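Storing Wooden Chopsticks in a Mesh Holder

A tall kitchen drawer organizer holds chopsticks flat and keeps them damp. An open wire-mesh cylinder, the kind sold for pens, drains from all sides and takes up little room on a table or counter.

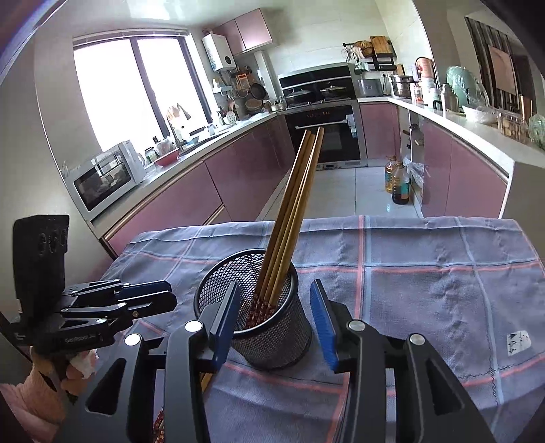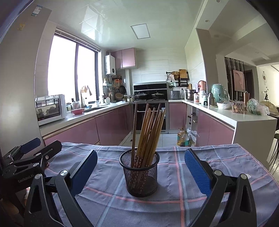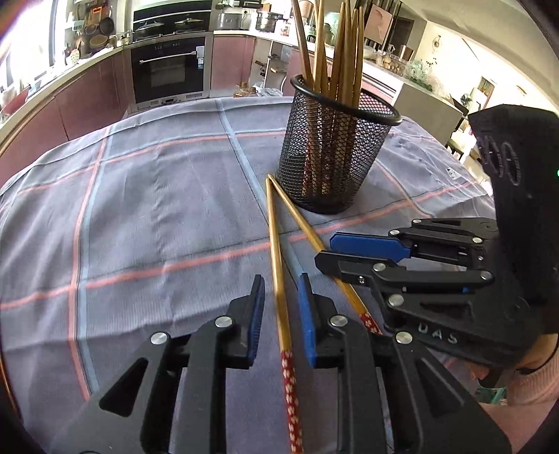

Chopsticks in a mesh cylinder, on the table.

Washing. Use warm water and a soft sponge. Do not soak for more than 15 minutes. Painted or printed ends wear first, so keep scouring pads off them.

Drying. Wipe each pair, then lay the sticks apart on a towel until dry to the touch. Standing them up wet moves water down to whichever end is lowest.

Loading. Handle ends go down, tips up. Leave enough slack that one pair lifts out without dragging the others. A packed holder dries slowly at the center - split the set between two holders instead.

Stability. A light holder tips when the sticks lean to one side. Turn a few to lean the other way, or put a flat 200 g weight in the bottom.

Cleaning the holder. Wash monthly and brush the mesh along the rim, where dust and grease collect. Dry it fully before refilling. Coated steel rusts at any scratch.

Replacement. Discard sticks with split tips, dark spots or a sour smell. Sand light roughness with 300 grit, then rub in a little food-safe mineral oil.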